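Why the dull minutes should stay in

16 September 2026

I have read a good many papers this year on teaching robots household work from hand-held grippers, and most of them treat the raw recordings as ore. You dig it up, crush it, keep the bright bits and throw the rest away. I think the rest is worth more than we allow.

The method is simple enough. A person carries a gripper through a job at home, a camera on it records what the fingers meet, and a policy is trained on the result. No robot has to be in the house at all. At Stindthorpe, where I work, we began in July with a set of 2436 recordings and a cleaning script called Ruson, which dropped anything that did not look like a proper grasp.
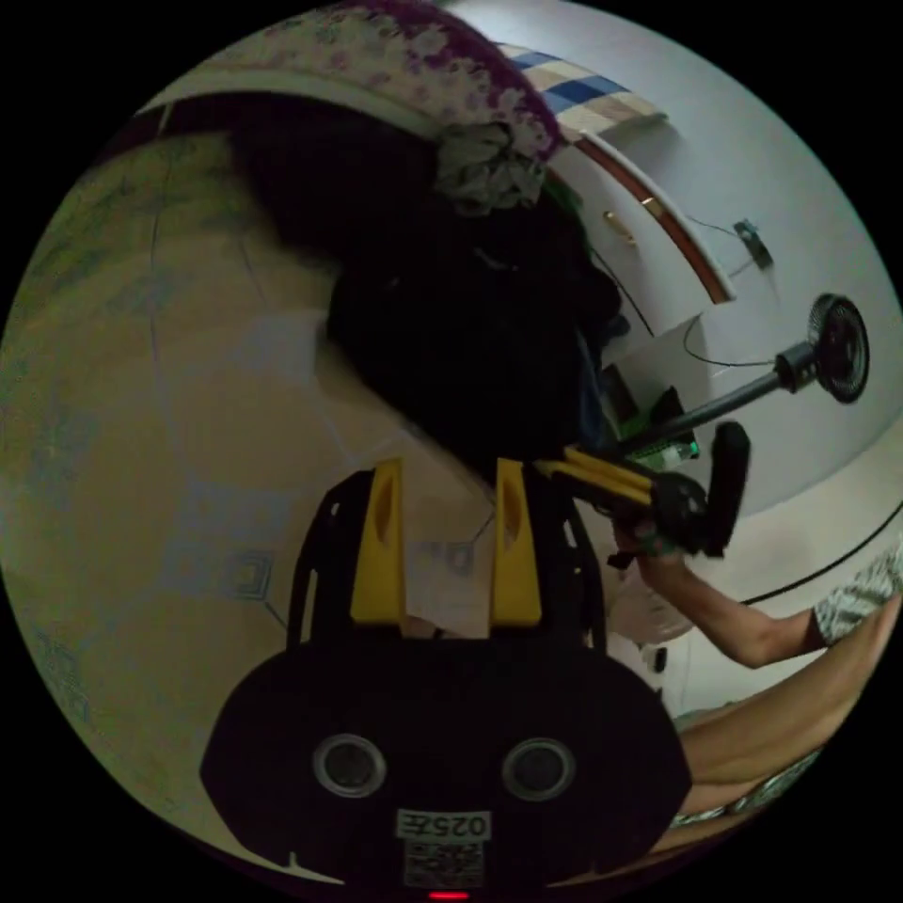 Cleaning scripts are written by people who have a tidy picture of the job in their heads. Ours threw out recordings for having a second person in view, for a bad angle, or for showing too little of the object. Look at what homes offer, though. A head in a knitted cap can fill the middle of the view while the paper you might want is down on the floor between the fingers, and someone else's hand is coming in with another gripper. A script marks that as spoiled. I would call it an ordinary moment in a room with people in it, and a robot that has never met one will not know what to do when it does.

Salim Ndung'u ran the comparison. He trained one policy on the cleaned set and one on everything, and tried both on 50 tasks in our test flat. With the flat empty of people the cleaned policy did slightly better. With two of us moving about it did worse, and it was worst when an arm crossed its view.
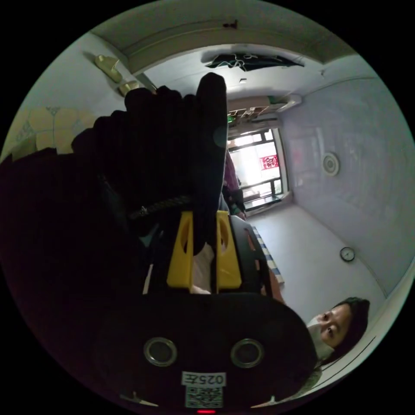

Yellow fingers holding a pale item, with a gloved hand close by and the room at a tilt.

Tuncay Dağdelen, who wrote Ruson, does not accept this, and his objection is fair. Training on everything costs more, and some recordings really are useless. He also points out that 50 tasks is a small test and that one flat is one flat. I agree with him on all of it except the conclusion.

My trouble is with deciding what is useless before anything has been trained.

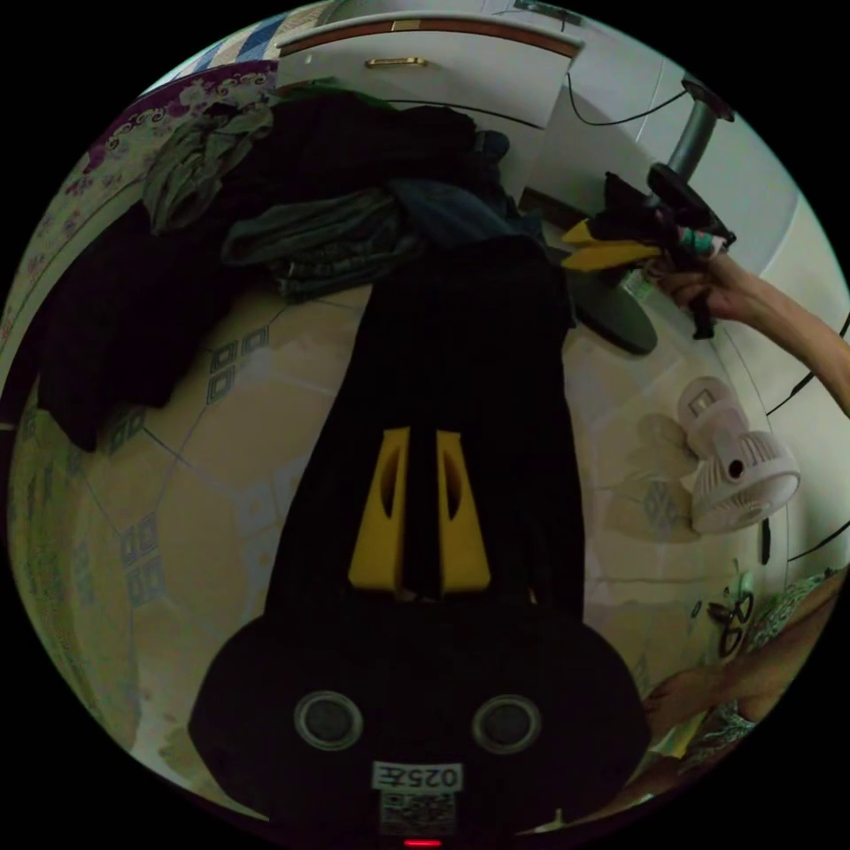

We tend to judge a recording by whether a person watching it can say what the job was. The policy has no such need. It can learn how a floor looks when the wrist turns over, or how far a sleeve usually is from the thing being picked up, and none of that depends on a neat beginning and end. Salim's later runs put back only the discarded stretches between grasps, and up to 8 of the lost tasks came back with them. 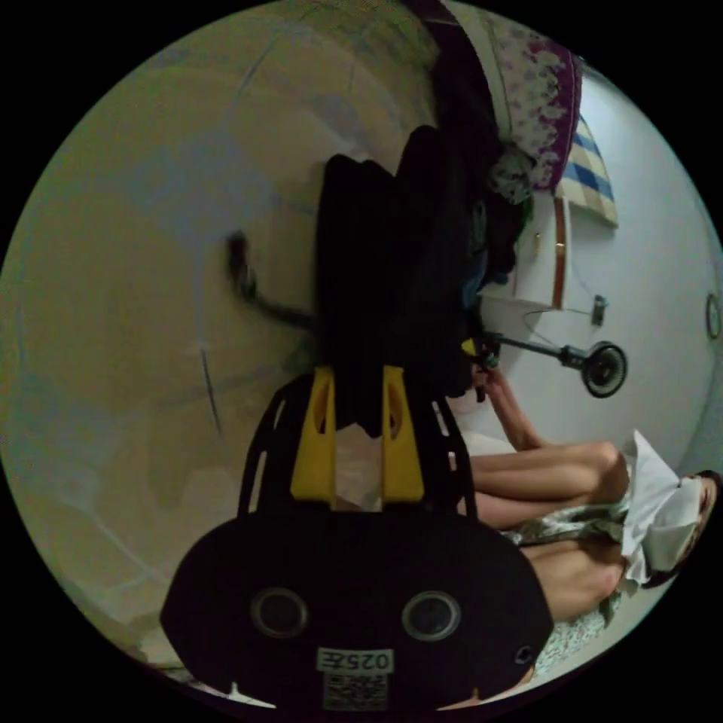
Fingers pointing towards a dark heap of fabric, with a second person's arm in view.

There is a cost to honest reporting here too. Papers give the number of recordings kept and seldom the number thrown out, or the rule that did it. When we asked the Mabula group for theirs they sent it the same afternoon, and it was stricter than ours – a visible hand was enough to lose the whole recording. That rule belonged in the paper.

I would like to see two things become normal. Publish the discard rule next to the result, and train once on the full set before cutting it. We now do both at Stindthorpe, and Tuncay has added a switch to Ruson that marks recordings and leaves them where they are. He still expects the cleaned set to win on a larger test, which we start once the second flat is ready.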